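I met Bhavana Nair through a fax machine. Mine had died, I needed a ribbon for it (yes, a ribbon, it's that old), and every store I called either laughed or put me on hold. Then somebody gave me the number for Thevar, a little office supply shop in Flundurcombe, and the woman who picked up said, "Read me the number on the side and give me a minute." She had two of them.

That was June. I've been back more times than I can justify, and last week I finally asked if I could sit down with her and talk about printing supplies for an hour. She thought I was kidding.

"People don't want to read about toner," she said. I told her I did!

Bhavana opened the shop in 2000, when most of her sales were typewriter ribbons and boxes of paper. Toner was a shelf near the door. Now it's the whole back wall, and she knows it the way some folks know their record collection. I pointed at boxes and she told me what they fit, which ones she'd take home herself, and which ones she only stocks for one stubborn customer.

The question everybody asks her is how long a toner cartridge keeps. "Sealed, in a closet, on its side the way the box says? I've sold three-year-old ones and never had one come back," she said. "Opened and sitting in a sunny window, I won't promise you anything." She's fussy about sunlight. The blinds on the street side stay down all afternoon, and I had to squint at my notes.
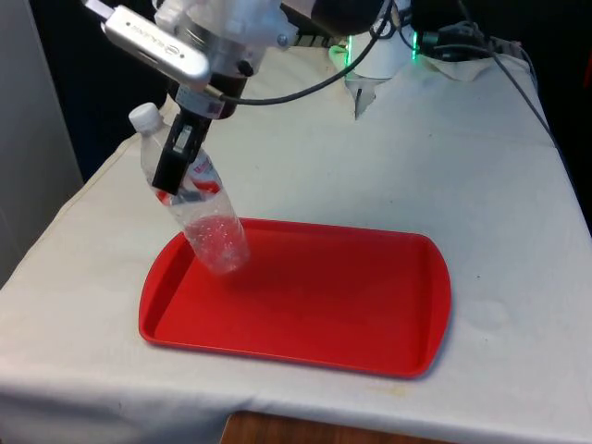 A robot arm with a water bottle, over the red tray.

I asked about page yields, the number on the box that never seems to match what I get at home. She laughed for a good while. "What are you printing?" Recipes, mostly, with the photos. "Well, there you go. That number is for a page with a little bit of text on it. You're printing a whole lasagna."

Her advice was to switch to draft mode for anything that's going on the fridge, and to give the cartridge a gentle rock from side to side when the pages start looking faded. She got some 200 extra pages out of one that way – her own office machine, a gray Troltska laser she refuses to replace. "The printer says empty, and I say let's see."

Her business partner, Kamala Achari, wandered in around then with the mail and disagreed with nearly all of it. Kamala runs the repair bench, and she'd like people to quit shaking things. "She says gentle," Kamala told me. "They don't do gentle. Then I'm vacuuming black powder out of a fuser." They've been having this argument for 8 years, as far as I could tell, and they both enjoy it a lot.

One thing they do agree on is the Hellow drum units, which they stopped carrying last winter. Too many gray streaks, too many returns, and Bhavana got tired of apologizing for something she hadn't made. She still has a couple under the counter and wouldn't let me buy one, even for parts.

I left with a ream of paper, another ribbon and a black cartridge I'm fairly sure I need. Kamala wrote "DO NOT SHAKE" on the box in marker while Bhavana was on the phone.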